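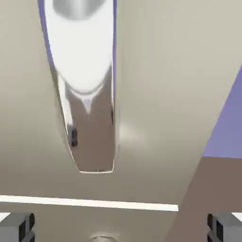 Juno Two-Drawer Filing Cabinet
by Vuvov
Color: Warm Beige
Item 36-J

Most of us who work at home have a paper problem, and most of us solve it with a cardboard box under the desk. Ilaria Leone drew the first Juno after her own box gave way one March evening and put eleven years of tax papers on the kitchen floor. She wanted a small, plain cabinet that would hold all of it and wouldn't make her spare bedroom look like a bank. We have been making it ever since, with a few changes along the way (the drawers are deeper now, and the lock is much nicer to turn).

The Juno has two drawers, both full file depth, and both pull all the way out so you can get at the folders in the back without scraping your knuckles. Each drawer takes 65 pounds of paper, which is more than you would think until you have tried to move house with it. The top will hold a printer, a lamp and the stack of mail you keep meaning to open.

We get asked about the color a lot. It is a soft beige, a bit creamier in morning light and a bit grayer by the evening, and it sits happily beside oak, pine or a painted wall. Fiorella Costa mixes it for us and she went through a great many little sample cards before she was satisfied — we still have them pinned up by the coffee machine.

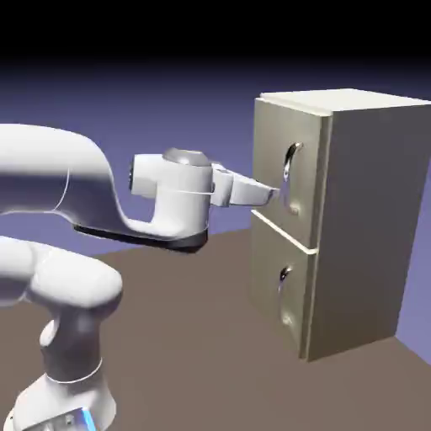 Size and Details

Height: 28 inches
Width: 16 inches
Depth: 22 inches
Weight, empty: 40 pounds
Drawers: 2, full extension
Folders: letter size as it comes; legal size with the Irkow rail set (sold separately)
Lock: one key lock for both drawers, two keys included
Feet: four leveling feet, turned by hand

Setting It Up

Your Juno arrives in one piece, so there is nothing to build. Do ask somebody to help you get it out of the carton, and take the drawers out first if you have stairs to climb. Put it where you want it, turn the feet until it stops rocking, and slide the drawers back in until they click. Fill the bottom drawer first, please, and open one drawer at a time. If you have small children at home, use the wall strap in the little bag taped inside the top drawer.

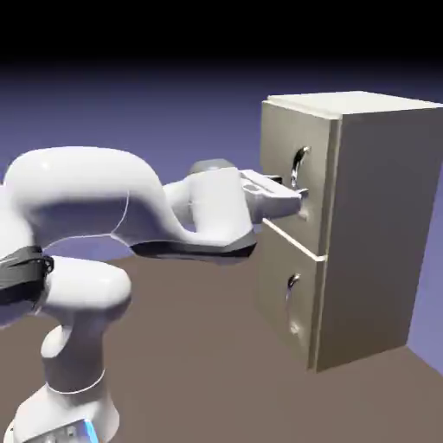
For cleaning, a soft damp cloth is plenty. Skip the scouring powder and anything with bleach in it. If a drawer gets stiff after a few years, a little candle wax rubbed along the runners usually brings it back, and if it doesn't, write to Lewis Mowat in our repair shop and he will send you a new pair.

Goes Well With

Guerra desk, 48 inch, in the same beige
Irkow rail set for legal folders
Hanging folders, box of 200

Delivery and Returns

We deliver to the door as standard, and to the room of your choice for a small extra charge. You have 36 days to live with your Juno and change your mind. Keep the carton if you can find somewhere to put it.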